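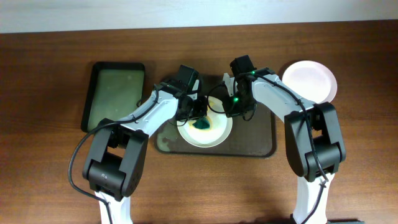

Both arms over the middle tray at the Prarnitbridge workshop, with the small crumpled green piece still on its plate.

I'd been told to bring a book, and by mid-morning I understood why. Gathering examples for a learning robot is slow, fiddly, oddly soothing work (a bit like shelling peas, if the peas kept getting away from you).

Veronica Ene runs the sessions here, and she let me have a go. You steer both arms yourself, start to finish, and the system stores every joint movement alongside the video. Then you put everything back, a little differently, and do it again. The target the day I visited was 46 good runs. I managed 3 before lunch!

"Don't be neat," Veronica kept telling me. "If you're neat, it only learns neat." So the plates get shuffled about, the trays get nudged, and Fiifi Ofori sits at the next desk marking each run keep or bin. He binned my first one before I'd even let go of the controls.

What surprised me was how much they like a fumble. A run where you miss, back off and try again gets its own label, and Fiifi reckons up to 21 of those in a batch is worth having. I was, I'm pleased to say, a very generous supplier.

They'll train on the October batch next, and Veronica has promised to let me know which of mine made it in.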